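Pliron to Restart Flumska Gas Line After Two-Month Repair

16/08/2023

Natural gas producer Pliron said it will restart its Flumska pipeline before the end of August, ending a shutdown that has kept a large share of the basin's output off the market since early summer.

The line was taken out of service after inspectors found corrosion near the Gagnon compressor station. Crews have replaced 2 miles of pipe and both of the station's inlet valves. Pressure testing finished last week.

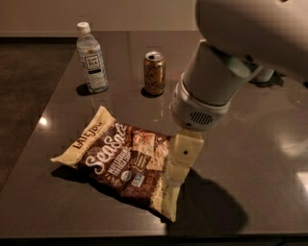

Flows will return in stages. Pliron expects to run the line at 70 percent of capacity at first and will hold it there until the state pipeline office signs off on the test results. The company did not give a date for full service.

"We have buyers who have been patient with us, and we want to get gas moving," said Lorne Beaulieu, who runs pipeline operations at Pliron. "The first stage covers our firm contracts. Spot customers will have to wait a little longer."
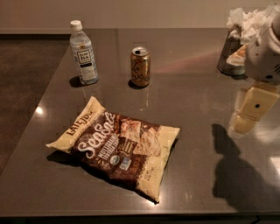

Oil & Gas

Storage operators in the region drew down their inventories while the line was out. Stesitz, which owns the largest storage field connected to it, said injections should pick up again once the first stage begins, though it does not expect to reach its usual fall level until well into the heating season.

Local prices rose in the first weeks of the outage and have since given back most of the gain as producers to the south sent more gas north.

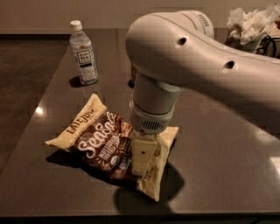 Energy Markets Desk

Annick Hawthorne, a gas trader at Stesitz, said the restart has already been priced in. "What people are watching now is the weather and whether the second stage slips," she said.

Pliron shut in 1223 wells when the line closed. It plans to bring them back in groups, starting with those nearest Gagnon. Some older wells may need work before they can produce again, and the company has not said how much that will cost.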